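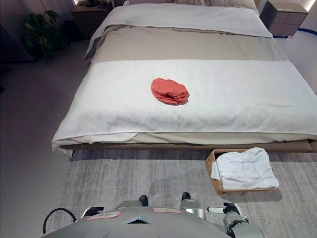 Custódio Pacheco said the counter was staying where it was, and he said it before Adeel had got the drawings out of the tube.

"I haven't shown you anything yet," Adeel said.

"You emailed them. My daughter printed them at the library."

Adeel put the tube down against a rack of garden hose. He had driven out to Jostville that morning with a box of tile samples sliding about in the boot, and he had spent most of the drive practising the part about the counter. In the practice version it came near the end.

Grornel Hardware took up the ground floor of a brick building on the corner opposite the bank. It had been a draper's before that, and the draper's had left behind a pressed tin ceiling, a run of cast iron columns and a timber counter that started three metres inside the front door and went nearly the whole way across. To buy anything at all you walked up to it and asked. Paint, rope and garden tools were out the front. Everything else was in drawers behind, and Custódio or one of his staff went and got it.

The bank across the road would lend money for a refit only if the plans came from a registered firm. The registered firm was Fornosley, in the city, and Fornosley had sent Adeel Orakzai, who had been there 19 months and had so far done two dental surgeries and half a gym.

"Can I at least explain the thinking?" he said.

"Go on."

He unrolled the plan on the counter and held the corners down with tins of wood filler. The new layout pushed the till to the side wall and opened the middle of the shop into aisles. People could walk in and find things for themselves. They would go past other things on the way. He had a figure from Mrs Yousafzai, his director, for how much more a customer spent when they could touch the stock, but he looked at Custódio and left it out.

"How do they find a left-hand thread gas fitting?" Custódio said.

"There'd be signs."

"What would the sign say?"

Adeel said it would say plumbing and gas.

Custódio went behind the counter, pulled out a drawer without looking at its label and put it down on top of the plan. It was full of small brass pieces that all looked the same to Adeel. "Find me one," he said.

A woman came in for picture wire. Custódio went and served her, and asked what she was hanging and what the wall was, and sold her wire and two different hooks and told her to bring back whichever ones she didn't use. She was gone by the time Adeel had given up on the drawer.

"Can I stay for the day?" Adeel said. "Just to watch."

"You'll be in the way."

"I'll stand over there by the hoses."

He stood by the hoses until lunchtime with a clipboard and drew lines on a spare copy of the plan. It was something they taught you in second year and that Fornosley no longer had the hours for. Each customer got a line. Most of the lines came in at the door, went straight to the counter and stopped. Some of them waited there. On the left side of the shop, where the draper's had had its fitting rooms, there were no lines at all. It was dim down there and the floor dropped half a step, and Custódio kept pallets of potting mix in it.

The other thing he noticed took longer. People waiting at the counter didn't look at the shop. They had their backs to it. They looked at the drawers and at Custódio, and at each other, and they talked. A man who had come in for a tap washer heard the man in front of him ask for gutter brackets, remembered his own gutter, and bought brackets too.

He ate a pie in the car and rang the office.

"How did he take it?" Mrs Yousafzai said.

"He wants to keep the counter."

"They always want to keep the counter. Did you tell him what it costs him in floor area?"

"I think it might be what sells the stuff."

There was a bit of a silence and some typing. She asked if he remembered the fee on this job. He did. It was $3367, and most of it had gone on the survey. There wasn't enough left for him to start again, and she said so, quite kindly, and then said she had another call.

After lunch he asked if he could see the fitting rooms properly. Custódio found a torch and they moved enough potting mix to get through. Behind the pallets the partition walls were only board. Adeel knocked on the outside wall and it sounded wrong. He went out through the back door, walked around to the lane and stood looking at the bricks. There was an arch up there, filled in with a newer, yellower brick. Further along was another.

"You had windows," he said when he came back in.

"Before my time."

"On the north side. That whole end would have had sun in it all day."

Custódio shone the torch at the wall as if he might see through it. "My father bought it from the draper's son," he said. "He never mentioned any windows."

Adeel turned the plan over and drew on the back of it. He left the counter alone. He took out the partitions, brought the floor up level and opened the arches, and put the paint down there, where people could see the colours in daylight. The garden tools could go along beside it. The stretch from the door to the counter he left clear except for the columns, and then he turned one end of the counter around the corner, so that anybody waiting at that end would be facing the windows and whatever was put in front of them.

"That bit's new," Custódio said, with his finger on the corner.

"That bit's new. It'd be the same timber if we can match it."

"You won't match it."

"Then it'll be different timber."

Custódio looked at the drawing for a good while. He asked what it would cost to open a wall like that and Adeel told him he didn't know, he would have to get an engineer to look at the arches, and it could be cheap or it could be very bad. He asked if the bank would mind. Adeel said the bank had asked for plans and these would be plans.

"And your boss?"

"She'll mind a bit."

A boy came in wanting a key cut. Custódio did it himself, and the grinder made it too loud to talk for a minute – Adeel used the time to put the brass fittings back in their drawer. He had no idea if there was an order to them. When the noise stopped he rolled up the sheet with the new drawing on the outside.

He redrew it at home over the next 7 nights and didn't put the hours on his timesheet. The engineer went out in March and found that one arch was sound and the other had been cut through for a flue, so there would be one window and a blank bit of wall. Mrs Yousafzai looked at the final set, asked where the aisles had gone, and signed it.

Custódio rang the same afternoon it reached him. He had two questions about the floor, and he wanted to know who was going to shift the potting mix.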